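Skiveck stick-on soles: eight months on

May 7, 2020

I bought the Skiveck resoling kit last September, when the walking shoes I wear for everything had gone smooth under the ball of the foot.

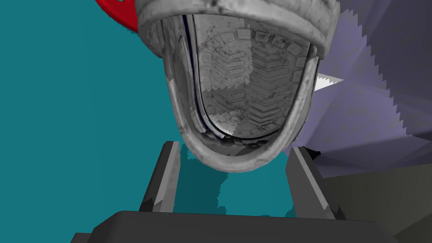

A reader going by Nesasmont wrote in after my first post to say that kits like this are a waste of glue, and that any pair worth keeping should go to a cobbler. I take the point. My nearest cobbler quoted me more than I had paid for the shoes, though, so I went ahead with the kit.

What you get in the box is two rubber half soles, a tube of contact adhesive, a square of coarse abrasive paper and a folded sheet of instructions. The half soles come in one size and you trim them down. The rubber is 3 mm thick and cuts well enough with a new blade in a craft knife. Kitchen scissors leave a ragged edge, as I found on the first one.

The instructions are short and mostly clear. You wash the shoe and let it dry, roughen both surfaces, spread the adhesive thinly on each, wait until it is tacky and press them together. Then you leave the pair under a weight for 24 hours. I used a box of tiles. The sheet doesn't tell you what to do if the old sole is curved from heel to toe, as most are, and a flat weight only presses on the middle. For the second shoe I wound a strip of old bicycle inner tube round the whole thing and got a much better bond at the edges.

Allow an evening for it. The adhesive smells strongly and I would not use it indoors again. There is enough in the tube for one pair with a little over, and the cap had stuck fast when I went back to it a month later.

Wear has been good. I keep a log of my walks, and these shoes have done 702 miles since I fitted the soles, mostly on pavement and canal towpath with a few muddy fields. The pattern is still there in the middle and almost gone on the outer side of the left foot, where I always wear shoes down first. Skiveck says 1000 miles on the packet. I doubt mine will get there, but they may come close.

Grip on wet stone is fair. It is better than the worn sole was and not as good as the Ventura boots I use in winter. On wet leaves I still go carefully.

The left toe began to lift at Christmas. I cleaned it out and stuck it down again with a different glue, Sametent, bought from the hardware shop, and it hasn't moved. If I were doing another pair I would use that from the start and keep Skiveck's tube for small repairs.

Fitting the half soles makes the front of the shoe slightly higher than the heel. I noticed it for a week or so and then stopped noticing. Anyone who has trouble with their calves or heels should think about that before buying — you can get matching heel pieces, but they are sold separately.

Good: hard-wearing rubber, easy to trim, cheaper than new shoes.

Less good: weak adhesive at the toe, no heel pieces in the box, strong smell.

Price paid: £30, including postage.

Would I buy it again? Yes, for shoes with sound uppers. If the stitching has gone or the heel lining is through, put the money towards a new pair.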